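Workshop notebook – Hodell fit-out, kitchen bench
8 September 2018
Posted by the bench tech, afternoon shift

Back on the fetch-and-shelve trials. The Prestalel rep's pitch in July was that the unit would take the fiddly jobs off us and we'd all be freed up for "higher value" work. I've yet to see the list of what that is.

Where the hours go now: showing the thing what to do by hand, over and over, then labelling what we showed it. Target is 3000 demonstrations before anyone at Follunitz will look at the numbers. We had 368 usable at knock-off. Two of the regulars have gone from stocking shelves to holding a gripper all arvo, same pay grade, and their wrists are sore. I've put that in the incident book, and I'd like it read this time.

Also the roster. Management has already pencilled in one fewer person on the late shift from next quarter, on the strength of a slide. The slide assumed 2000 picks between faults. Nothing in this book backs that figure – I went back through it to check.

Tool notes: grip pads to be wiped down at each changeover, no solvent. Log any slip, even if you catch it.

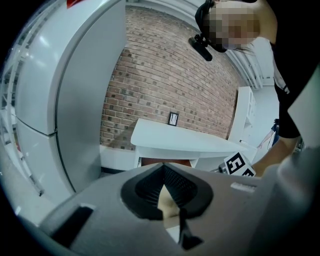
Mykhailiuk software update pushed again to next week. Until it lands, keep writing start and stop times by hand, and don't let anyone tell you the log covers it. It dropped the whole second block.

To do: ask for the job descriptions in writing. Order tape. Find out who signs off on the roster change.

2 comments | 0 shares
© Hodell Workshop Notes | Contact | Back to top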